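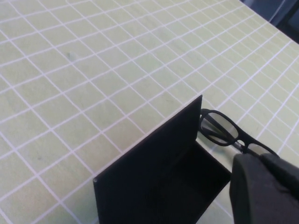 Close work at the table: the gripper up against the tinted glasses, with the black stand in front of them.

Trying Out the Julura Handling Kit
By Liya Tilahun
Monday, May 27, 2019

Those of you who came to the April open evening will remember that I promised a proper write-up of the Julura kit once I had spent enough time with it to have an opinion worth reading. It has taken me longer than I meant it to, partly on account of the move to the new room and partly, I'll admit, because I kept finding one more thing I wanted to try before sitting down to write. So thank you for being patient, and thank you as well to the members who wrote in with questions. I have tried to work as many of them in as I could.

Julura is a package from a small company called Susuvano, and it is meant for people who already have a tabletop arm and would like it to do something more interesting than stacking blocks. You get a gripper with soft-faced fingers, a little camera that goes on at the wrist, a power supply, the cables, and a year of the Olluslow software that ties it all together. The price is $278, and shipping is on top of that. An arm is not included, which two of our members found out the hard way (the website does say so, but you have to scroll quite a way down). If you own one of the common hobby arms you will probably find an adapter plate for it in the box, and if you don't, Susuvano will mail you one, though mine took long enough to arrive that I had started to wonder whether the envelope was lost.

I chose eyeglasses for most of my testing. Blocks and cups are easy on any gripper, and I wanted something closer to the things we all pick up in the course of a normal day without giving it a thought. Glasses turn out to be a wonderful nuisance. They are light, they have thin parts and thick parts, the arms swing open when you would like them to stay put, and a tinted lens can look like one thing to a camera over a pale table and quite another over something dark. I used a black pair with smoky lenses, a hard case with a hinged lid, and a simple L-shaped stand for them to lean on. The jobs I set were lifting the glasses, putting them down somewhere else, and getting them into the case without a fight.

Now for the gripper itself, which I like very much. The finger surfaces have a bit of give, so you can close on a plastic rim without that awful feeling that something is about to crack. Susuvano rates it for 300 grams, and I never came near that with a pair of glasses. The closing force is set with a slider in Olluslow, and my one piece of advice would be to start it much lower than you think you need. I began in the middle of the range, and the gripper took hold of the frame so firmly that it shifted the stand along with it. With the slider down near the bottom it was much gentler, and it still held on well enough to carry the glasses across the table.

The wrist camera was the part I had doubts about, and I've come around to it – mostly. It rides so close to the work that a good part of its view is taken up by the gripper's own finger, and whatever you are reaching for tends to slide behind that finger at exactly the moment you would like to see it best. I grumbled about this for a week. Then I propped up a second camera beside the table and ran both together, which Olluslow is happy to do, and I have worked that way ever since. The side camera tells you where everything is, the wrist camera tells you how the last little bit is going, and after a while you find your eyes going back and forth without your having to think about it. 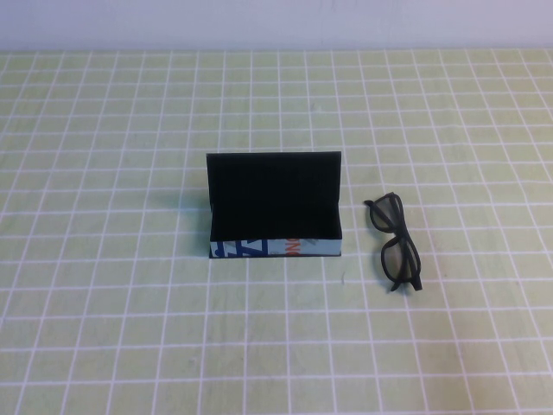
I should say a word about the case, as several of you asked whether the arm could manage the whole job of putting the glasses away. My answer is that it can if you open the case first and fold the glasses yourself. The lid on mine stands up nicely on its hinge, and that leaves a clear way in from the front, but the inside is black, the frames are black, and neither camera has much to go on once the one is over the other. I had better results by teaching the position of the case beforehand and letting the arm trust it. A light-colored case would make life easier, and if anyone has one to spare I would be glad to borrow it!

A gridded table surface is a great help too, whatever you end up buying. Mine is a pale green with white lines, and it lets you put the case back where it was after you have knocked it crooked. You can read off a change in position at a glance, and when a run goes badly it is much easier to set things up the same way and try again. The kit doesn't come with anything of the kind, and I think it should.

Olluslow will feel familiar to anyone who has used a video editor. You move the arm by hand, it records the motion, and you trim and join the pieces afterward on a timeline. The printed guide runs to 29 pages and is clearly written, with the exception of the section on calibration, which I had to read several times over and finally did from memory of how our old arm worked. Saved sessions are kept on your own computer, up to 3,000 of them, before it asks you to tidy up. I have a long way to go.

There are a few things I would change. The cable from the wrist camera is too short for a taller arm and wants to catch on the elbow joint. The fan in the power supply is louder than it needs to be. And the year of software is only a year – renewing it is a separate charge, and Susuvano hadn't yet settled on a figure when I wrote to ask. I would want that answer in hand before buying more than one for a classroom.

For a home bench, though, or for a small group like ours, I would happily recommend it. I have enjoyed these weeks more than I expected to, and I have learned a good deal about how much my own fingers do for me every morning when I reach for my glasses.

Correa Supply has agreed to hold a few kits at the counter for our members through the end of the month after next, so please mention the newsletter when you call. My own kit will be set up in the new room on club nights, and you are very welcome to come and have a turn. Bring something awkward to pick up, as long as it's light and you wouldn't be heartbroken to see it dropped.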